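Cellule à deux bras Jirkora
Fiche équipement, budget et points à vérifier avant commande

Catalogue Flasura > Manipulation > Cellules de table
Disponibilité : sur devis
Conditionnement : deux bras, deux pinces, câblage, logiciel de base
Non compris : table, nappe, protections, formation, pièces d'usure

Ce que vous achetez

La cellule Jirkora se compose de deux bras légers montés face à face de part et d'autre d'un plan de travail. Chaque bras porte une pince noire à deux doigts. Elle vise les ateliers, laboratoires et centres de formation qui veulent automatiser du rangement, du tri ou de la dépose de petits objets, sans passer par une baie industrielle complète.

Nous la vendons depuis qu'elle existe et nous ne partageons pas tout l'enthousiasme de son fabricant. La documentation commerciale parle de « polyvalence immédiate ». Après plusieurs installations, nous parlerions plutôt d'une machine correcte, sensible à son environnement, dont le prix affiché ne couvre qu'une partie de la dépense. Les rubriques qui suivent servent à chiffrer le reste.

Prise d'objets souples

Un gobelet en plastique fin est un bon test de départ et un mauvais argument de vente. On le saisit sous le bord, la paroi cède un peu, et le bord prend une forme irrégulière. Si vos pièces supportent cette déformation, la pince d'origine suffit. Si elles doivent rester rondes (emballage alimentaire, flacons avant bouchage, pièces thermoformées), demandez des doigts profilés et faites valider la force de serrage sur vos propres échantillons. Un essai sur les nôtres ne vous apprendra pas grand-chose.

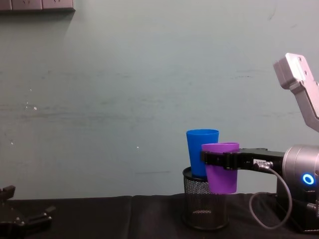
Encombrement et câbles

Les cotes données par le constructeur sont celles des bras repliés. Elles ne tiennent pas compte des câbles gris qui sortent des pinces et forment une boucle pendante devant le poignet. Cette boucle est nécessaire au mouvement, et elle accroche. Un bac à bord haut, un outil posé trop près, une étiquette mal collée, et vous aurez un arrêt au milieu d'un cycle.

Prévoyez donc une zone dégagée sous chaque pince. Le guide-câble proposé en option règle une partie du problème. Il limite aussi la rotation du poignet, ce que la brochure mentionne en note de bas de page.

Prix et postes oubliés

Cellule complète, hors options : 4 000 euros hors taxes.

Ce montant est réel, nous le facturons. Il ne faut pas pour autant le reporter tel quel dans une demande de budget. Voici les postes que nos clients ajoutent le plus souvent après coup :

Doigts de rechange. Les doigts d'origine s'usent au contact des arêtes vives. Commandez-en un jeu dès le départ, le délai de réassort n'est pas garanti.
Plan de travail. Une table qui vibre fausse la répétabilité. Beaucoup d'ateliers en ont déjà une qui convient ; vérifiez-la avant d'en acheter une autre.
Revêtement. Un tissu mat évite les reflets, mais il fait des plis, et un plan qui plisse n'est plus tout à fait plan. Un tapis rigide coûte davantage et se nettoie mieux.
Alimentation électrique. Comptez vos prises murales avant la livraison. Les multiprises en cascade sont refusées par notre service de mise en route.
Temps de réglage. C'est le poste le plus lourd et celui qui n'apparaît sur aucun devis concurrent. Réservez 5 jours d'un technicien qui connaît vos pièces.

Le logiciel Cilanine

La licence de base permet d'enregistrer des positions et de les rejouer. Elle convient à des gestes fixes sur des objets toujours placés au même endroit. La version étendue ajoute la reconnaissance d'objets par caméra. Le fabricant la présente comme indispensable ; chez la moitié de nos clients, un simple gabarit de positionnement fait le même travail. Essayez d'abord sans. La mise à niveau peut être achetée plus tard, au même tarif.

Attention aux objets sombres posés sur un fond sombre. La reconnaissance y perd beaucoup, et aucune mise à jour reçue jusqu'ici n'a changé cela. Si votre support est noir, prenez un fond d'une autre teinte.

Faut-il vraiment deux bras ?

La question mérite d'être posée avant la signature. Pour prendre un gobelet et l'approcher d'un autre, un bras travaille et le second reste pince ouverte de son côté de la table. Le second bras se justifie quand il faut maintenir une pièce pendant qu'on agit dessus, passer un objet d'un côté à l'autre, ou couvrir un plan trop large pour un seul. En dehors de ces cas, vous payez un équipement à l'arrêt, avec sa maintenance.

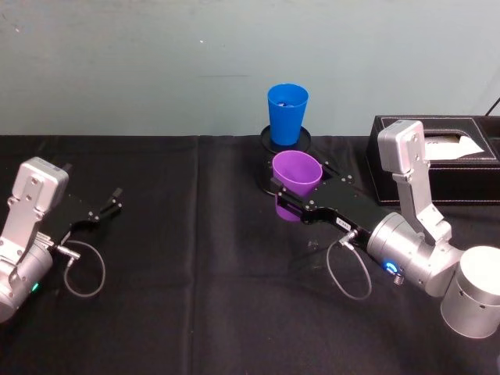 Stelios Manolakis
Responsable évaluation matériel, Flasura

J'ai rédigé cette fiche à la demande de clients qui en avaient assez des arguments de salon. Je donne mon avis sur trois points qui reviennent dans presque tous les échanges.

La cadence d'abord. Les chiffres du fabricant sont mesurés à vide, sur une trajectoire droite. Avec un objet léger tenu par son milieu, il faut ralentir à l'approche de tout obstacle, et le temps gagné en ligne droite se perd à l'arrivée. Demandez une mesure sur un cycle complet, dépose comprise, avec vos objets et votre table encombrée comme elle l'est d'habitude.

Le retour sur investissement ensuite. On me présente des tableaux où la machine remplace un poste entier. Je n'en ai pas vu se vérifier avec ce modèle. Il décharge une personne d'une tâche répétitive, à condition que quelqu'un passe régulièrement remettre les objets en place et relancer le programme. Inscrivez ce temps de présence dans le calcul.

La garantie enfin. Elle est de 2 ans sur les bras et exclut les câbles, les connecteurs et les doigts, soit à peu près tout ce qui bouge ou frotte. L'extension vendue par Pons couvre les connecteurs. À mon sens elle vaut son prix pour un usage quotidien et ne le vaut pas pour une salle de formation.

Avant de demander un devis

Merci de joindre à votre demande :
les dimensions de votre plan de travail et sa distance au mur ;
la liste des objets à saisir, avec leur matière et leur poids ;
une photo de l'emplacement prévu, prises électriques visibles ;
la durée de fonctionnement souhaitée par jour.

Les demandes incomplètes reçoivent un prix catalogue et rien d'autre.

Prêt et reprise

Une cellule de démonstration peut être prêtée avant achat, transport à votre charge. Le planning est complet jusqu'en juin. Le matériel acheté est repris s'il est rendu avec ses câbles d'origine et ses étiquettes lisibles, déduction faite des doigts usés.

Contact devis et prêts : Adaeze Nwankwo, service commercial Flasura.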